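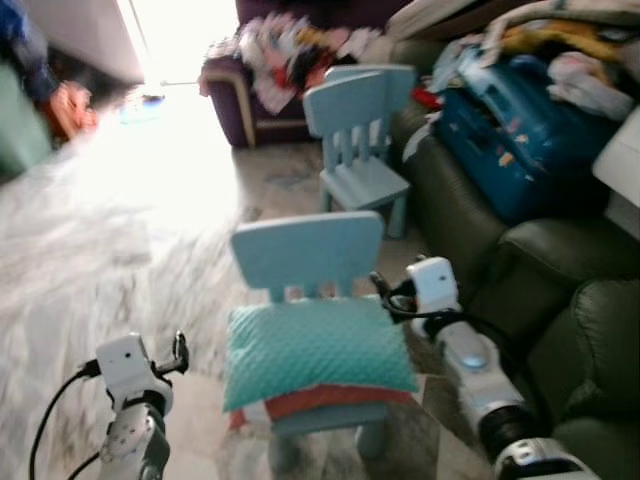

Dos brazos en el salón, con una sillita azul claro entre ambos y otra igual junto al sofá.

Prulance: guía de convivencia para brazos robóticos en el hogar

Referencia Vastaleck 105. Página revisada el 14 de noviembre de 2020.

Si has llegado hasta esta página es probable que ya tengas decidido el robot, o que lo tengas incluso montado, y que ahora te estés preguntando cómo se trabaja con él en una casa de verdad, con sus muebles, su ropa encima de las butacas y su gente entrando y saliendo. Para eso preparamos Prulance, que es la guía de buenas prácticas que en Vastaleck entregamos a todos los equipos que trabajan con dos brazos en viviendas y que desde agosto vendemos también por separado, porque nos la pedían mucho (¡y nos alegra, la verdad!).

Se trata de una carpeta de anillas con 62 fichas plastificadas, un cuaderno de registro y un juego de señales para el suelo y las puertas. Cada ficha ocupa una cara y se puede sacar, llevar a la habitación y volver a guardar. La escribimos para quien maneja el equipo todos los días, así que encontrarás poco artículo y poca sigla, y bastante más de dónde poner los pies, por dónde llevar los cables y a quién avisar antes de empezar.

Qué trae

Carpeta rígida con 62 fichas en castellano
Cuaderno de registro con 91 hojas de sesión, perforadas
Señales de suelo reutilizables, 10 unidades
Dos carteles de puerta de doble cara (en marcha / en pausa)
Plantilla para dibujar la planta de la habitación
Hoja resumen para los habitantes de la casa, en lenguaje llano

Antes de encender

El primer bloque de fichas es el que más se usa y el que más cariño nos ha llevado. Empieza por recorrer la habitación a pie, con los brazos recogidos, y dibujarla en la plantilla con los muebles tal como están. No hace falta medir todo al milímetro, pero sí marcar lo que se puede mover de un empujón: una silla infantil pesa poco, se desplaza con un roce y, si lleva encima un cojín suelto, el cojín se irá antes que la silla. Apúntalo como obstáculo móvil y vuelve a mirarlo en cada pausa.

Después vienen los montones. Una casa está llena de ropa apilada, maletas sobre el sofá, mantas a medio doblar, y muchas tareas consisten precisamente en ocuparse de eso. Lo que pide Prulance es que el operador sepa qué hay en el montón antes de meter una pinza: cordones, tirantes, correas y asas se enganchan con una facilidad que sorprende a quien empieza. Si no se puede comprobar, se trabaja desde arriba, a velocidad reducida, cogiendo una sola pieza cada vez.

Los cables merecen ficha propia, y es larga. Los que salen de las muñecas y las pinzas forman bucles al extender el brazo, y esos bucles encuentran enseguida un respaldo, un listón o el pomo de un cajón. Comprueba el recorrido con los brazos estirados del todo y también cruzados por delante, despacio, y sujeta lo que sobre dejando holgura en la articulación. Repite la prueba cada vez que cambies de pinza.

Personas en la habitación

Nuestra norma de partida es sencilla: mientras los brazos tienen potencia, cualquier persona que entre en la zona marcada detiene el trabajo. La parada la puede pedir quien sea, en voz alta, y el operador la ejecuta sin preguntar el motivo. Luego se habla todo lo que haga falta. El puesto del operador debe permitirle ver las entradas de la habitación y tener el mando de parada a mano, nunca en una mesa al otro lado del sofá.

Hay una segunda persona, a la que llamamos acompañante, que se coloca fuera del alcance de los brazos y se ocupa de todo lo que no es manejar: abrir una puerta, apartar un objeto, hablar con la familia. Cuando el acompañante tenga que acercar la mano o cruzar por delante, lo dice, espera el «parado» del operador y solo entonces pasa. Puede parecer ceremonioso el primer día. Al cabo de unas cuantas sesiones sale solo.

Los niños y los animales de la casa se quedan en otra habitación con la puerta cerrada durante la sesión entera, y el cartel va en esa puerta además de en la del salón. Este punto lo explicamos a la familia antes de la visita, con la hoja resumen, para que puedan organizarse con calma.

Luz y suelo

Las ventanas son estupendas para vivir y bastante malas para las cámaras. Con el sol de frente se pierde media habitación en blanco, y lo que el operador no distingue en el monitor tampoco lo va a esquivar. La ficha de iluminación propone correr cortinas o girar la base para que la claridad quede a un lado, y pide no avanzar hacia una zona quemada aunque hace un minuto estuviera despejada.

Con el suelo pasa algo parecido. Los dibujos jaspeados y las alfombras estampadas disimulan muy bien los objetos pequeños, de modo que se revisa a pie y agachándose, y se recoge lo que haya. Si la base es móvil, los giros se hacen despacio: la imagen se emborrona al girar y conviene esperar a que se asiente antes de mover los brazos. Las esquinas de las alfombras se fijan o se marcan con una señal.

Al terminar

Brazos recogidos, pinzas vacías, potencia cortada, y por ese orden. La hoja de sesión se rellena en la propia habitación, con lo que ha ido bien y con los roces, aunque no hayan dejado marca. Nos gusta mucho que se apunten los roces, y el cuaderno tiene una columna solo para ellos.

Compatibilidad y límites

Prulance está pensada para equipos de dos brazos con pinza, sobre base fija o móvil. Va bien con el soporte Bainbridge y con la base Grandedine, para los que incluimos una ficha de montaje, y se adapta sin problema a otros conjuntos. No sustituye al manual del fabricante, ni a la evaluación de riesgos de tu instalación, ni a la normativa que te corresponda según el país y el uso. Si alguna ficha pide menos que tu manual, manda el manual.

Pedidos y actualizaciones

La carpeta se envía completa y las fichas sueltas se pueden reponer indicando el número que aparece en la esquina inferior. Cuando corregimos una ficha, mandamos la nueva a quien haya registrado su ejemplar, sin coste, con una nota que explica el cambio. Para equipos grandes preparamos lotes con el cuaderno aparte, que es lo que antes se gasta. Escríbenos desde el formulario de contacto y cuéntanos cómo es la casa o el piso donde vais a trabajar, que así te aconsejamos mejor qué señales pedir de más.

Productos relacionados
Cuaderno de registro, recambio
Señales de suelo, bolsa de 10
Soporte Bainbridge
Base Grandedine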